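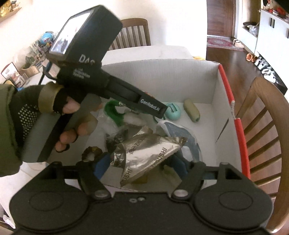
The Odds-and-Ends Box, Sorted at Last

Every home I have ever lived in has had one box that catches everything, and ours has been catching things since we moved to Trarkville. Snack bags, bits of packaging, little round things with slots in them, the clip you are sure belongs to something. When the lid stops fitting, I call it full, and then I usually wait another month.

So this page is about the July clear-out, mostly for my aunt in Sultemer, who likes to see what we are up to, and for anyone else with a box like it. I do my sorting at the dining table these days. I used to do it on the floor, but my knees have opinions now, and the table gives me room to spread out and change my mind -- which I do a lot.

My method, if it deserves the word, is to start with the wrappers. A crumpled foil bag takes up as much room as three useful things, and once the paper and film are gone the box looks half as frightening. After that I go by feel. Soft things and pouches go on the left, anything I can't name stays in the box until the end, and cards get read before they get thrown away (I once threw out a Zitedgate gift card with the tissue paper and I still think of it when I pass the store).
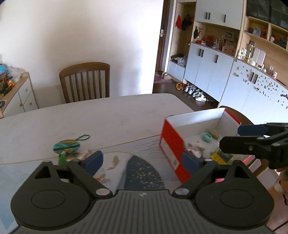 Muchen Feng: I keep coin purses too and I can never bring myself to part with a single one. Do you sort yours all in one go? I start after breakfast on a Monday and by lunch I have mostly been reading old receipts.

I do try for one go, Muchen, though reading is where I come unstuck as well. The green-and-yellow purse with the loop strap was always going to be kept, I'm fond of anything round that closes properly. The dark cloth with the gold flecks I went back and forth on. It is too small for a scarf and too pretty for dusting, so for now it is going to live under the jars on the white cabinet, where it can at least be looked at.

Shoeboxes are still my favorite thing to sort into, by the way. They stack, they're free, and a red-and-white one is easy to spot on a shelf. Yao gave me a proper divided organizer two winters ago and I am sorry to say it is full of batteries.

Next up is the shelving by the front door, shoes first, and I'll put up more pictures when that is done.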